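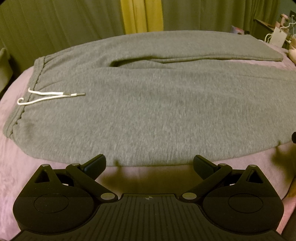
Grey joggers on the pink blanket, jaws open, drawstring waiting to cause trouble.

So, I've lost 119 folds. They're still on the drive, taking up room, but the jaw width reading in them is rubbish and I can't see a way of saving it.

If you missed the last post, I've been recording clothes folding with a pair of hand-held grippers so that Stormont (the arms up at the Umdale workshop) can learn from it. T-shirts went well, towels went well, and then I got to joggers and the cords started getting everywhere. I was at take 519 when one of them worked its way into the left-hand linkage. I felt a bit of a tug, pulled it free, squeezed the trigger a couple of times and carried on. Big mistake!

What I'd done was knock the encoder magnet round on its seat. The jaws still opened and shut beautifully, so nothing felt wrong in the hand, but Taltell was logging them as half closed when they were wide open. It doesn't complain about that, by the way. It only complains if the number goes missing altogether, and mine was sitting there looking perfectly healthy.
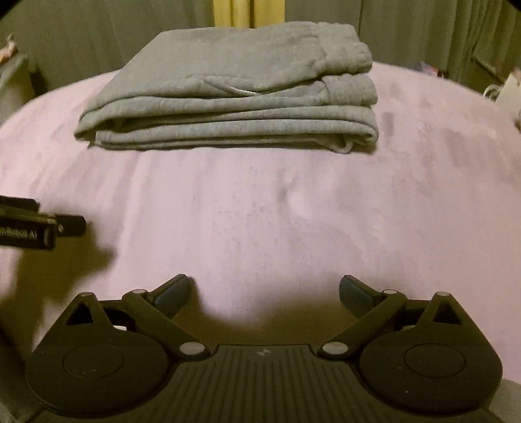 Wiremu Merrick was the one who caught it. He'd put the new batch through on Stormont and the left arm came down on a pair of joggers with its fingers hardly apart, pushed the waistband straight across the bench and kept going until it hit the end stop. He got to the red button pretty sharpish, and the only casualty was a fingertip pad, but his hand had been on that bench a minute earlier straightening a leg. I've not enjoyed thinking about that.

Tipene Te Moana has since glued the magnet down properly and made me promise to do an open-and-shut check at the start of every take. It adds a few seconds and I grumble every time. He also wants the arms capped at a much lower speed for any first run of new data, and I've no argument with that one.

I'm redoing the joggers from scratch, cords tucked inside the waistband between takes, and if anything snags I stop and check the reading before I touch another leg. Seventy done so far. Socks after that, if my wrists hold up.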